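7. False grips and missed picks

Read this section before you return a bin-picking cell to automatic after any fault in the "grip" group. It replaces the old page on grip faults, which told you to clear the message and press Start. Please throw that page out if it is still in your binder.

Revised Tue 21 July, after the Winton cell dropped a block outside its bin with every status light green.

7.1 What the fault looks like

The controller reports GRIP OK. The arm lifts, travels to the drop point, opens the fingers and counts one part placed. Nothing was in the fingers. In the worse version, something was in the fingers, held by one corner, and it came loose on the way across.

The Gukico supervisor software will tell you this can't happen. Its help page says a confirmed grip is "a verified hold." Treat that sentence with suspicion. The software reads how far apart the fingers stopped and compares it with a number somebody typed in. If the fingers stop anywhere inside the window, you get GRIP OK. A cable caught between the fingers can stop them inside the window. So can the edge of a second block, or grit in the finger slide.

The part count on the screen comes from the same signal, so it is no use as a check. At Winton the screen said 300 placed while the tray was visibly short, and the shift log had the screen's number in it.

7.2 Before you reach in

CAUTION: A paused arm is still powered. Do not put a hand in the bin on the strength of a PAUSED message, whatever the color of the banner.

1. Press the emergency stop on the teach pendant.

2. Turn the cell to manual and take the key with you.

3. Look at the fingers. If they are holding a part, or might be, stay out from under them. The gripper on this cell may open when air is removed.

4. Support the part from the side with the long tongs, then bleed the air.

5. Wait for the gauge to read zero. Do not go by the sound.

NOTE: Some cells were delivered with a sticker that says the gripper "fails safe." Ask safe for whom. The fingers were tested at Pritchard with the air bled off, and they let go of the block in 3 trials out of 7.

7.3 Finding the cause

Work through these in order. It is tempting to jump straight to retraining the vision model, and the supplier will suggest it, and it takes most of a day. Leave it for last.

1. Inspect the fingertips. Wipe them with a dry cloth. Replace the pair if either face has a groove you can feel with a fingernail. Do not replace one finger alone.

2. Check the cable loop at the wrist. With the cell still locked out, follow the bundle by hand from the wrist back along the arm. It needs enough slack for the wrist to turn both ways, and no more than that. A loop that hangs low can brush the bin rim and nudge the arm just as the fingers close.

3. Check that the bin has not moved. Push on each side with an open palm. If it shifts, re-clamp it and go to 7.4. A calibration done with a loose bin is worthless, even if the software gives it a passing score.

4. Look for glare. Bare sheet metal throws reflections, and the vision system can find a block in a reflection. Move your head around at the height of the camera and see what the bin walls show you.
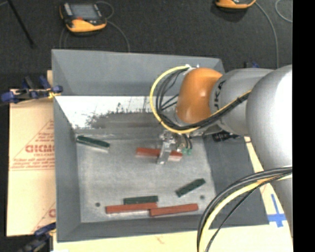

A cardboard screen along one side will cut some of the stray light, but clamp it so that it can't lean inward. Tape lets go when the room warms up. Keep the screen clear of the arm's path on every pick, including the ones close to that wall, and run those at slow speed in manual before you trust it.

5. Look at how the parts are lying. A block flat on the floor of the bin with space on both sides is an easy pick, and any demonstration you were shown probably used one. Blocks that touch end to end, or lie one against another, are where false grips start. One finger comes down on the neighbor, the fingers stop early, and the controller calls it a hold.

6. Pull the grip log and read the finger gap for the last few picks. Good picks should cluster. If the gaps wander but every line still says OK, the window is too wide. Go to 7.5.

7.4 Re-checking the bin position

1. Empty the bin completely.

2. Place the reference block on the floor of the bin, away from the walls and away from any holes in the floor.

3. Jog the arm down in manual at the slowest speed until the fingers straddle the block. Both gaps should look equal from the front and from the side.

4. Close the fingers. If the block slides as they close, the position is off. Correct it and repeat.

5. Save the position under a new name — do not overwrite the old one until the cell has run a full shift.

7.5 Setting the grip window

The factory window is 700 counts wide. It was set that way to keep nuisance stops out of the acceptance test, as far as we can tell, and it does that very well. It will also pass a grip on almost anything.

1. Close the fingers on the reference block and write down the reading.

2. Close them on nothing and write down that reading too.

3. Set the window to 300 counts, centered on the first reading.

4. Confirm that the second reading falls outside it. If it doesn't, stop and check the fingertips again.

5. Hold a block by one corner in the tongs and let the fingers close on it. The controller should report GRIP FAIL. If it reports OK, do not run the cell in automatic.

You will get more stops with the narrow window. Expect complaints about it. Do not widen the window to make them go away.

7.6 Returning to service

1. Run a full bin in automatic at reduced speed, with the gate closed and a person watching from outside it.

2. Count the parts in the tray by hand and compare with the screen. Any difference, even one, means the fault is still there.

3. Write both numbers in the log, yours first.

4. Restore full speed.

Flinduteo has promised a separate part-present sensor with the September update. Until one is fitted and tested on your own cell, with your own blocks, keep doing the hand count at the end of every shift.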